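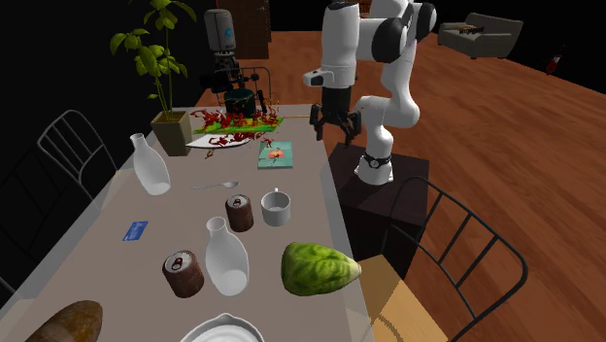 Simulated dining scene, long table on plank floor.

Sun 18 November
Lillon Poultry Unit, hatchery room and Fahy barn
Entry by Chathurika Munasinghe. Read and initialed by Setareh Hassanpour.

Hatch results, second group

The second group of turkey eggs was taken out of the hatcher this morning. The count stands at 310 live poults from 426 eggs set. Infertile eggs found at first candling are included in the 426, so the figure should be read as hatch of eggs set and should not be compared with the hatch-of-fertile figure used in the July entry. A line has been added to the front of the record sheet so that both figures are written down for every group from now on.

The hatch was slower than the first group. The first shells were pipped on schedule, but the late birds came well behind the rest, and several were still damp when the trays were pulled. These were returned to the hatcher and moved with the last box. Two poults with poor navels were kept apart and are listed on the loss sheet under "hold."

Unhatched eggs were opened and sorted by stage. Most of the losses fall in the last days, with full-sized birds that had not broken into the air cell. The early losses were few and spread evenly over the trays. The late losses were heavier on the lower racks, on the side next to the door. The tray map is taped to the facing page.

Setter

The machine is built for 3000 eggs and was run well below that. Setareh Hassanpour has raised the point that a part-filled setter does not hold heat the same way as a full one, and that the eggs were placed together at the bottom for ease of turning. The group agreed that this may account for some of the pattern on the tray map. It does not account for the door side.

The Peko controller showed the correct temperature each time it was read. The glass thermometer on the lower rack read lower on four mornings in the final week. This was noted at the time in pencil and no one acted on it. Staff are reminded that a difference between the two readings is to be reported on the same day, even when the controller shows no alarm.

The door gasket was checked with a strip of paper. The paper pulled free along the lower hinge side. A new gasket has been requested. The old one was turned end for end as a short-term measure and the paper now holds, though weakly near the corner.

Humidity was within the range on the chart until transfer. After transfer the water pan was filled once late, by the evening shift, and the log has no reading for that night. The gap has been left blank. Please do not fill in missed readings from memory.

Brooding, Fahy barn

Poults were placed in three rings on clean pine shavings, with rough paper under the feeders for the first days. Heat lamps were on overnight before placement and the floor was warm to the hand at the center of each ring. Each bird had its beak dipped at the drinker as it was set down. Colored marbles were put in the drinker troughs, as before, to draw the birds to the water.

Ring one received 100 birds and is the comparison ring, on the usual starter. Rings two and three share the rest and are on the Nukari starter, which has a finer crumble. The bags for the two feeds look alike once the tops are folded over. A strip of red tape has been put on the Nukari bags and on the scoop that goes with them. The scoops are not to be traded.

At the midday check the birds in rings one and two were spread evenly and eating. Ring three was bunched on the south side, away from the lamp. The lamp was raised by one link of chain and the birds had moved back in by the next check. One bird was found on its back and was set upright. It was drinking later in the afternoon.

The north fan was making a scraping noise on start-up. It was shut off, the guard was removed, and a piece of baling twine was taken out of the blades. The fan now runs quietly – the twine is in the envelope with the gasket strip, in case the question of what is being left on the barn floor comes up again.

Weights

Sample weights were taken from each ring before placement. The bench scale drifted between the first and second rings and was zeroed again. The weights from ring one were therefore taken twice, and the second set is the one to use. The first set is struck through with a single line and remains readable.

To be done

Weigh samples again at one week, same scale, same time of day.
Fit the new gasket before any eggs go into the setter.
Place the next group across all racks, with trays spread evenly top to bottom.
Put a second glass thermometer on the door side. C.M. to find one.
S.H. to write to the feed supplier about the dusty bag in the last delivery. Lot tag is clipped inside the back cover.
Evening check tonight is C.M.; early check tomorrow is S.H.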